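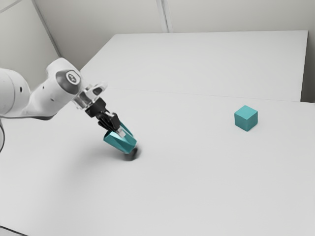 Mali Price

Mared Ruddock writes the handling rules for the simulation team at Follari. I asked her why a task with two teal blocks and a gripper needs written rules at all. She smiled and opened the document, which is called Pato and has seven pages.

"People think that in simulation you can do what you want, because nothing breaks," she said. "But then the same motion goes to a real cell, and there it can break things."

Her first rule is on success. A run does not pass when the block leaves the table. It passes when the block is released, stands still, and the arm has gone back to its start. Of 2,000 runs made in July, 1,620 passed under this rule. The team kept all the others, each with a short note. "I want to read the failures," she told me. "Please do not delete them for me."

The second rule is on close views. Every run must save one, so that a reviewer can judge the space between the finger and the part.
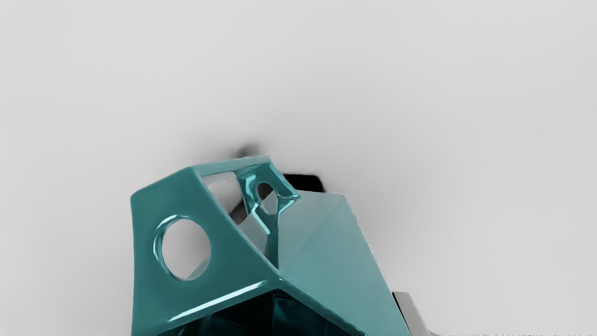 Oshima does not agree with this rule, and wrote to the team that close views make reviewers slow, and that a log of contact forces should be enough. Ruddock has kept the message in the document, under the rule. "It is a fair point," she said. "But a log tells you there was force. It does not tell me on which edge."

We spoke longer on tilt. Pato permits a block to be carried at an angle, but the angle must be written down before the run and not after it. I asked if engineers follow this. "Most of them, now. In the beginning they filled it in later, and the number was always very good." 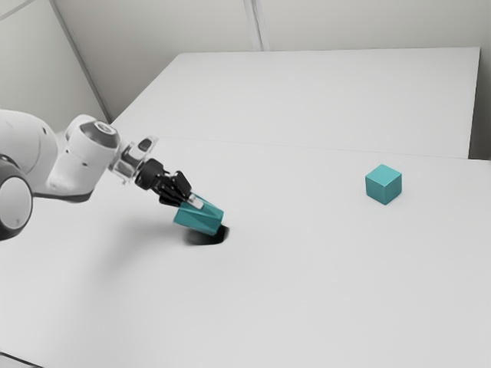 Who may change a rule

Any person on the team can propose a change, but the one who proposes it cannot approve it. The old text stays in the document with a line through it. Ruddock would like the next version to cover soft parts too, and she has not yet found a wording that she trusts.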